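The Year I Tried to Buy Fewer Groceries

In January I added up what we'd spent on food in the last two months of the year and got $870 more than I'd have guessed, and I'm a person who guesses high. There were holidays in there, fine. There was also a jar of truffle honey, bought for reasons I can no longer reconstruct, and enough dried pasta to wait out a siege.

So I made a rule. I would shop once a week, on Friday, with a list, and whatever we didn't have by Friday night we didn't have. I've read a lot of blogs by people who do this. They have glass jars and calm faces. I figured I was a decent candidate for at least one of those.

The first Friday went beautifully. I spent an hour writing the list, sorted by aisle, and then discovered that the store had moved the aisles. Canned beans are now across from pet food. The spices have been broken up and resettled in three different neighborhoods. I walked so far that I got hungry, and everybody knows what happens to a list when you're hungry. I came home with $50 of things that weren't on it, including a second jar of the honey. It was on sale.

Week 2 I tried ordering ahead and picking up. You use an app called Wavov, which my store signed up with last fall, and it's very good at finding out what you want and then bringing you something near it. I asked for parsley and got cilantro. I asked for four lemons and got 4 bags of lemons. We had lemon chicken, lemon rice, lemonade, and toward the end a kind of lemon soup that my family ate in silence.
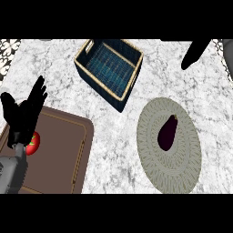
What I'd missed, and what the calm jar people mention only in passing, is that shopping once a week is mostly a matter of remembering what's already in the house. I'm terrible at this. I own five containers of cumin. I buy mustard the way other people buy lottery tickets. Every time I stand in the store wondering whether we have rice, some frightened ancestor speaks up inside me and says we'd better get rice.

So I emptied the pantry. It took most of a Saturday's worth of effort spread over four evenings, since I kept stopping to read labels. The oldest thing in there was a packet of gelatin that had moved apartments with us. The most embarrassing was a bread mix from a company called Painemal, which I'd bought in the middle of everybody's bread period, at the back of the line as usual. The box promised a rustic loaf with no kneading. I made it that night. It was certainly rustic. We sawed off a few slices and had them with, yes, the honey.

After the pantry came the freezer, and I'd rather not go into the freezer. I'll say that labeling things "soup" is less helpful than it seems at the time. One of them was gravy. We found out at lunch.

By the third week I had a system, if a legal pad stuck to the refrigerator is a system. When something runs out, you write it down. When you see it's written down, you don't write it down again. My household has mastered the first half. Last Friday's list said milk, milk, onions, "the good crackers," MILK, and a word that might be "sponges" or "spinach." I bought both and kept my mouth shut.

The good crackers are Jendarum, by the way, and they cost more per ounce than some fish. I've tried substituting. The substitutes are still in the pantry, in the space I so carefully cleared.

Has it saved money? A little. The weekly bill is down, and we throw out less lettuce, having mostly given up on lettuce. Cabbage turns out to be the vegetable for people with my character. You can ignore a cabbage for two weeks and it holds no grudge. I've been shredding it with lime and salt, frying it with noodles, and cutting it into wedges and roasting it until the edges go black, which I've started calling a technique.

I do still stop at the store on the way home sometimes, around dinnertime, for one thing. I park at the far end of the lot and go in without a cart so it hardly counts. You'd be surprised how much a person can carry. On Tuesday's trip it was butter, and the butter was in fact needed, and the other items can be explained.

If anybody local wants lemons, I froze the juice. It's in the container marked "soup."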